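About Londalby House

Londalby House is a residential and day program for adults who are coming off alcohol or other drugs, or who have already stopped and want help staying stopped. We also work with their families.

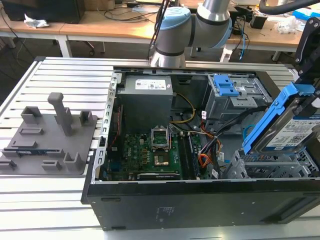 We take people aged 18 and over. You don't need a doctor's referral, although plenty of our residents arrive with one. You can ring us yourself, or a family member, a parole officer or a hospital social worker can ring on your behalf. We will want to speak to you directly before we offer a place.

How we started

Glenys Paewai opened the house after working as a nurse on a hospital detox ward. People would finish their detox on a Friday and go home to the same flat with the same people in it, and many were back on the ward within the month. She leased a former boarding house with 6 bedrooms and took in the first residents before the kitchen was finished. They ate a lot of toast.

The lease became a purchase and we added the building next door, which everyone calls the Villa. It was the manager's residence when the place was a boarding house and it still has his name on the letterbox. Glenys is still our director. She does the Monday intake calls herself.

What we offer

Residential program. A stay is usually three to five months. Residents have their own room, share the cooking and cleaning, and attend groups on weekday mornings. Afternoons are for one-to-one counselling, medical appointments, court dates, job training or study. Weekends are quieter. Visitors are welcome on Sundays after the second week.

Day program. The day program is for people with a safe place to live who can't or don't want to move in. It runs 5 days a week from the ground floor of the Villa. Lunch is provided.

Medication support. We accept people who are on methadone or buprenorphine and we do not ask anyone to come off it as a condition of staying. Doses are stored in the staff office and a nurse is on site every morning. If you want to change or reduce your dose, that is a conversation for you and your prescriber, and we can help set it up.

Tukorik. Tukorik is our family group. It meets on Wednesday evenings and is open to anyone affected by someone else's drinking or drug use, whether or not that person has ever been near our program. Parents make up most of the group, but we also see partners, grandparents raising grandchildren, and adult children. You can come once or come for years.

Etura. Etura is our outreach service. Two workers visit people at home, in rooming houses and in the parks, with naloxone kits, clean supplies, socks and food. They will show you how to use a kit and replace one you've used, no questions about whose it was. Last financial year Etura gave out 700 kits.

What we expect

Residents don't drink or use drugs on the property. If someone does, we sit down with them and work out what happens next. Sometimes that means a return to detox, sometimes a move to the day program, sometimes a new plan and an early night. People do get asked to leave for violence, threats or selling drugs to other residents.

Everyone does a share of the chores. The roster goes up on Sunday night and swaps are fine if both people agree.

Phones are allowed outside group times. We used to hold them for the first fortnight -- we stopped because people were turning down places over it, and because some of them had kids to ring.

Results

We stayed in touch with 184 former residents for a year after they left and we publish what they told us, including the parts that are not flattering. The report is available from the office or by email. Returning to use is common and we don't count it as the end of anything. A former resident can come back to us, and goes through the same intake call as anyone else.

Cost and funding

Residents on income support pay a set share of it for board and meals. If you are working or have savings, the fee is higher and we will tell you the amount before you agree to anything. The day program, Tukorik and Etura are free. Our money comes from a government health contract, board fees and donations. Donations over the past two years paid for the new fire doors and the second bathroom in the Villa.

Waiting list

There is usually a wait of up to six weeks for a residential bed. While you wait you can attend the day program, and we will phone you every week. If we miss you, ring back -- your place on the list is held.

The office will be closed for staff training on the first Friday in November. The house itself stays open and staffed as usual.

Page last updated Wednesday, October 31, 2018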